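Home Security > Alarms and Sensors > Motion detectors

Motion sensor keeps tripping at night - pets, heating or just a duff sensor?

Mebrat Chala

Hello all! We moved into our house in Illport in December and inherited a wired alarm with a Tirkico panel, which I have grown very fond of. It has a proper chunky keypad by the front door and a bell box on the side wall, and once I'd found the installer manual in the loft I managed to change all the codes myself. Very pleased with that.

The trouble is the dining room. We set the alarm on night mode when we go up, so only the downstairs is armed, and two or three times a week the dining room sensor goes off in the small hours. It's always that zone. The hall and the kitchen have never given a false alarm. The log just says "Zone 4 intruder" and the time, and the times don't match up with anything I can think of, although most of them are between four and half past five.

We have one cat, Biscuit, who is supposed to be shut in the utility room overnight. The sensor is up in the corner opposite the window, with a radiator underneath the window and a long curtain on either side. I've hoovered the cobwebs off it and changed nothing else. Could it be the heating coming on, or is the sensor simply old? I'd love to keep the room covered if I can, as it has the patio door in it.

Tsegereda Wubshet

Oh, I do enjoy one of these! My money is on the radiator and the curtains together. A PIR looks for a change in heat moving across its view, and a warm curtain swaying above a radiator that has just fired up is a lovely target for it. What time is your heating set for? If your boiler is coming on at four or five to warm the house for the morning, you've more or less found it.

Try this for a week. Turn that one radiator right off at the valve before bed and tie the curtains back - properly back, with a cord, so nothing can stir. Leave everything else as it is. If you get a quiet week, turn the radiator back on but keep the curtains tied, and see which of the two it was.

While you're at it, put the panel into walk test (it'll be in that installer manual you found, well done for reading it) and go round the room slowly. The little light on the sensor should come on as you cross in front of it and go off when you stand still. If it flickers when you're not moving at all, something else in the room is setting it off, or the sensor is on its way out. Do it with the heating off first and then again with it on. I did mine with a cup of tea in one hand and learnt more about my alarm in ten minutes than I had in years.

Also have a look at how high it is. Most of the ordinary ones want to be a bit over two metres up, and they shouldn't be pointing straight at the window. Mine was facing a south window in the old house and it was hopeless on sunny mornings. I moved it to the window wall, looking back into the room, and it still covered the door beautifully.

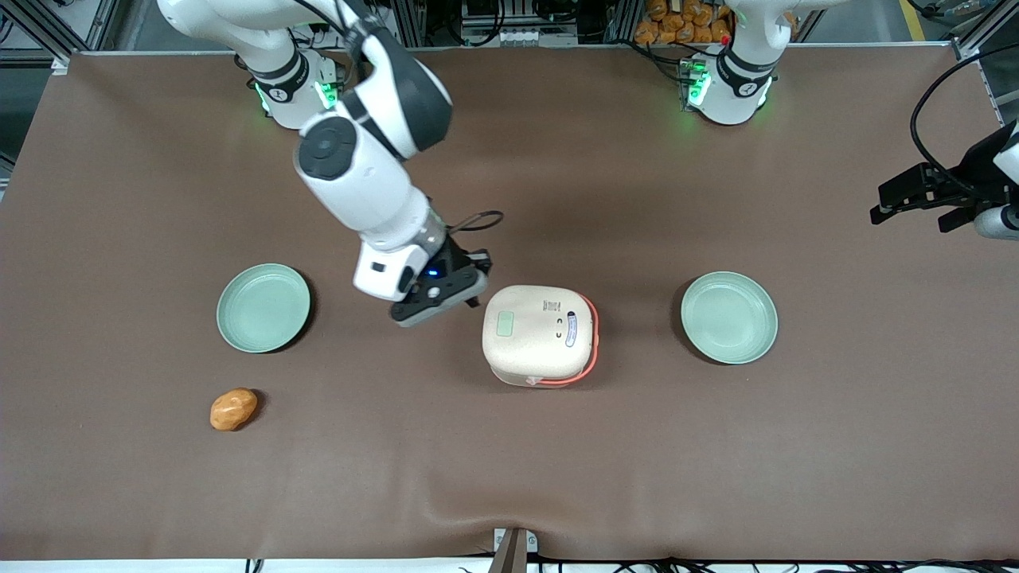

Two robot arms over a brown tabletop, with a cream-coloured container in the middle.

One more thing I'd check is the cable entry. If the hole behind the sensor goes through into a cavity or up to the loft, you can get a draught blowing straight into the back of the case, and small spiders love it in there too. Switch the panel to engineer mode before you take the cover off, or the tamper will go and you'll wake the whole street! A blob of silicone in the hole sorts out both.

If it does turn out to be an old sensor, please don't be put off. Swapping one wired PIR for another is a really satisfying little job. Photograph the terminals before you touch anything, power the panel down (mains and battery), and move the wires across one at a time. I put a Kavanagh dual one in my garage, the sort that needs both heat and microwave movement before it trips, and I've been delighted with it.

Mitiku Asfaw

its the cat

Chaltu Mamo

Agree with most of what Tsegereda says, but check the battery in the panel as well. Ours was years old and we had odd activations on one zone every time the voltage dipped. New one went in and that was the end of it. Write the date on the battery in marker pen when you fit it, you will thank yourself later.

And if Biscuit can open the utility room door, a pet-friendly sensor is worth having anyway. They only ignore animals near floor level, mind, so a cat on top of the sideboard will still set it off.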